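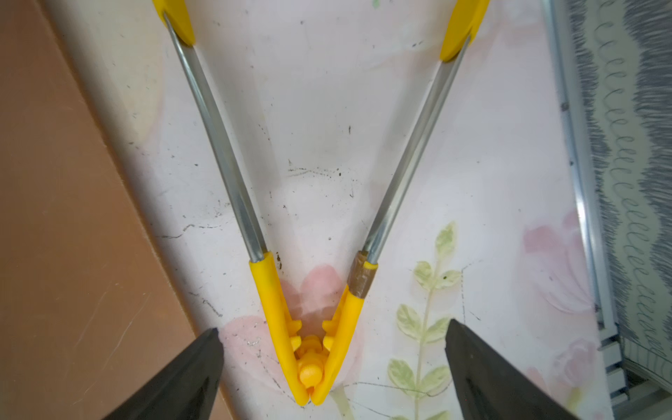
Tongs with yellow handle grips, open on a white tabletop.

I finished Grukard on Tuesday with 138 healing potions in my bag. I died to the last boss nine times. At no point during those nine deaths did I drink one of the good ones, the purple ones that fill the whole bar, as I was keeping them for something difficult.

Anyone who plays long role-playing games will know the illness. You're given a rare thing in the second hour, the description says it's rare, and from then on it lives at the bottom of the bag like the posh biscuits your mum put away for visitors. The credits roll. The visitors never came. I used to think this was my fault, and a fair number of people on message boards are happy to tell me it still is. Just use your items, they say, in the tone of someone advising you to just go to bed earlier.

My view, for what it's worth, is that the games do this to us and could stop whenever they liked.

Take how Grukard hands things out. The first 15 hours are so stingy that you learn to win fights with a rusty sword and a lot of running away. By the time the chests start filling up, the lesson has gone in and won't come out again. The game has spent a long weekend training me to be a miser and then it's surprised that I won't spend. There's also the small matter of the menu, where drinking a potion takes four button presses and a little animation in which my man tips his head back, looks at the ceiling and gets hit by an axe.

Altumex is the opposite sort of problem. It gives you everything, all the time, and then tells you that you can only carry 161 kilos of it. So you're not hoarding for a rainy day, you're doing luggage. I must have spent a whole evening outside the second town deciding which of my spare helmets I loved least, and I have never changed helmet in that game. The fans call this "meaningful choice". I've had meaningful choices at the airport check-in desk and didn't feel the need to pay forty quid for more.

Etik gets it right, and it's a much smaller and cheaper game with some dreadful voice acting. You have three flasks. They refill when you rest. That's the entire system, and I drank from them constantly, like a man at a wedding with a free bar. I tried things. I picked silly fights with the big toad under the bridge to see what would happen. (What happened was the toad.) The difference in how I played was enormous, and all they'd done was make it impossible to save up.
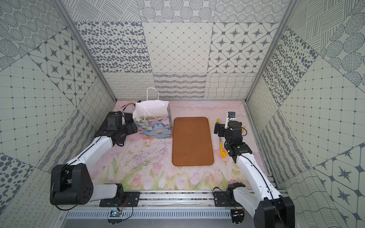
Grey and white tiles, a gift bag at the back and tulips on the pink floor.

I know the argument against. If everything refills then nothing is special, and part of the pleasure of a big adventure is finding a bottle of something glowing in a cave and feeling clever. I do feel clever. I'd just like to feel clever and then drink it. My brother-in-law says I'm describing an arcade game and should go and play one, which is rich from somebody who restarted Altumex because he'd sold a spoon.

There are ways to keep the treasure and lose the hoarding. Let the stuff go off, for a start. A potion that turns to vinegar after 13 in-game days is a potion I will drink, probably with chips. Or cap the rare ones at two and put a third one somewhere obvious, so that leaving the second in the bag feels like waste. Old Mühlbauer did a version of this, where the shopkeeper bought back any unopened tonics at the end of each chapter and was rude to you about it. People hated him. They also used their tonics.

What doesn't work is the loading screen tip. Grukard has one that says "Don't forget to use your potions!" and I read it nine times in a row on my way back to the last boss, who I beat in the end with a ladder and a great deal of patience. The potions carry over into the second playthrough, by the way. I've started it already, and I'm being careful with them until I see how hard the early bits are.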